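Ticket 5417 - Order portal: sack weights saving in wrong unit
Product: Trondico Stock, web version
Site: Clemer Dried Goods
Opened: Feb 18, 2019
Priority: Normal
Status: Waiting on customer

Problem as reported:
When we receive goods and type a weight, the stock page shows a different number after saving. A sack entered as 17 kg comes back as 7.7. Sacks entered before the last update are still correct. Labels print with the wrong weight too, so we are writing them by hand.

Steps tried:
Logged out and back in. No change.
Cleared the browser cache. No change.
Tried the other office computer, same result.
Checked Settings, Units. It says kilograms. Switched to pounds, saved, switched back. No change.
Deleted one item and entered it again - same wrong weight.

Support note:
7.7 is what you get if 17 is read as pounds and converted to kilograms. The account is set to kilograms, so the conversion should not run at all. Please attach the export file and whatever you have on the item type "woven sack".

Customer reply:
Export attached, 54 rows. The bad ones are the last 11. Item type is set to "bag, woven, green", unit field is blank and grayed out. We can't edit it.

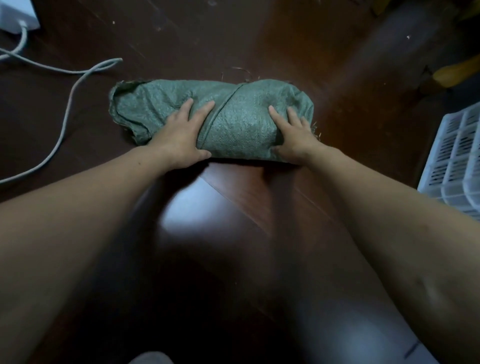
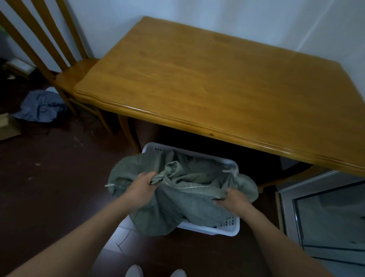
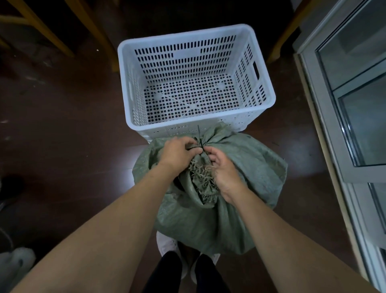 Green woven sacks, item type as above.

Nilance had the same thing after the update, and Debnath says the blank unit field is the cause on their account as well. An item type with no unit falls back to pounds, whatever the account setting says. They got around it by making a new item type with the unit filled in and moving the stock over.

Support note:
Confirmed on our test account. The update dropped the unit from any item type with a comma in its name. Fix is planned for the next release. Until then, create a new type without commas, set kilograms, and re-enter the affected rows. Do not use bulk edit for this, it converts the weights a second time.

Please reply once the labels print correctly and we will close the ticket.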